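Wrist camera loses the memory slots as soon as the arm tilts -- planner or perception?

Posted in Motion Planning & Perception, 6/24/22

Réjean Sawatzky
So I've been stuck on this long enough that I'm ready to let strangers yell at me. I'm writing the control stack for a two-arm PC assembly cell (we call the project Korercombe, don't ask, I didn't pick it). The job is memory modules. The arm grabs one out of a printed fixture, moves over to an open desktop case, and lines it up with a slot.

My slot detector runs on the wrist camera and was trained on 800 labeled views, nearly all of them from fairly high up. From up there it's great! Then the planner picks some steep approach to keep the fingers away from the power cables, and the slot pose starts jumping. I logged one approach of 522 camera updates and the detector dropped out completely on 161 of them. The planner gets a fresh pose, replans, gets a different fresh pose, replans again, and the arm ends up doing this nervous little wiggle over the board.

What I've tried so far: a low-pass filter on the pose (it lagged so badly I took it out), lowering the confidence threshold (it started calling the expansion slots memory slots), and freezing the pose once we're close (fine until the case gets bumped). The node is built on Ternasham, if anyone here knows it. The fixture side uses the same detector with different weights and hardly ever misses.

Views from the cell, wrist camera for all of them except the third, which is the fixed one:
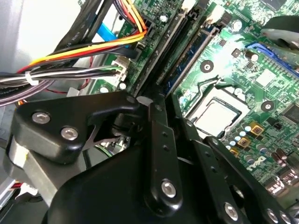
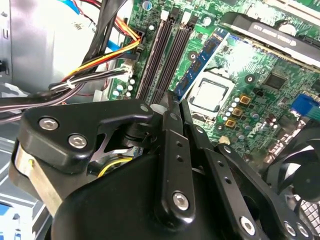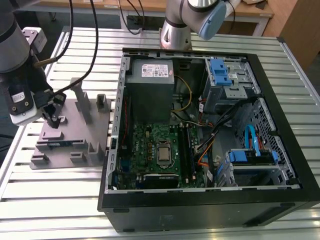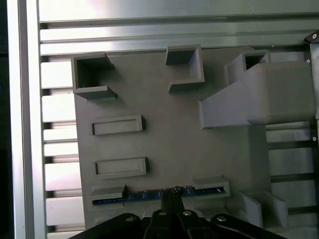

Mélanie Gill
You're asking one detector to do two jobs, Réjean, and the slots are the worst thing you could pick for the first one. They're long, skinny and look alike from an angle, so any small error along their length barely changes the picture and your solver is happy to slide up and down. I'd find the whole board first. The processor's heat spreader is a nice square with strong edges, so use that plus a few other fixed features, fit the board pose, and get the slots from the board layout. You'll need a layout for each model of board, which is annoying, but it's an afternoon with calipers.

Then let the fixed camera help. It won't give you insertion accuracy, but it sees the case the whole time, so it can tell you if the case has moved. If it hasn't, keep the board pose you have and only let the wrist camera nudge it. If it has, back off and look again from high up. That gets rid of your freeze problem without going back to the laggy filter.

Also, stop replanning on every update! Plan once to a standoff point, wait for the pose to settle, then switch to a slow servo move for the last stretch. I had exactly your wiggle on a connector job at Brestudex and this fixed most of it. The rest was a hand-eye calibration that was off by more than I wanted to admit -- redo yours before you change any code.

One more thing, your own gripper takes up a big piece of the wrist view. Mask it out. Render the mask from the finger joint values if you can, so it follows the fingers when they open and close.

Dhillon
just retrain with more steep views. worked for me

Réjean Sawatzky
Thanks, both of you. Redid the hand-eye calibration first, like Mélanie said, and yep, it was off. That alone took the dropouts from 161 to 39 when I replayed the same approach path, which I did not see coming, because I'd have sworn dropouts were a detector thing. My guess is the region-of-interest crop was being projected into the wrong spot and cutting the slots in half. The wiggle is smaller but still there, so the standoff change is next.

Dhillon, I'll add steep views too, but labeling them is slow and I'd like to have the board fit running by July. Does anybody have a decent way to write down those board layouts? I've got a YAML file going and I already hate it.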